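Prurow grasp planner: questions I keep getting

What does Prurow do?
You hand it a mesh and a gripper model, and it hands back a ranked list of grasps with an arm path for each one. I started it in May as a weekend thing and it has rather taken over my evenings!

Do I need a real arm?
Nope. Everything runs in the simulator first, and plenty of people never leave it.

Why does it throw away so many grasps?
It tries 1247 candidates per object by default, then drops any where a finger would clip the object or the floor on the way in. Boxy things with bits sticking out (the pencil sharpener is my usual test) lose loads of them. If you end up with fewer than nine, loosen the clearance setting a bit.

Where does the hand stop before closing?
At the pre-grasp pose, fingers open, over the object. The planner checks the last stretch down separately, so you can tune it without redoing the whole path.

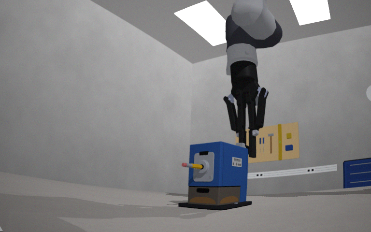
Shuk-fan Yen wrote in to say that the final check ran far too slowly on her laptop until she turned on the cached distance field. Good tip, and it'll be on by default in version 2.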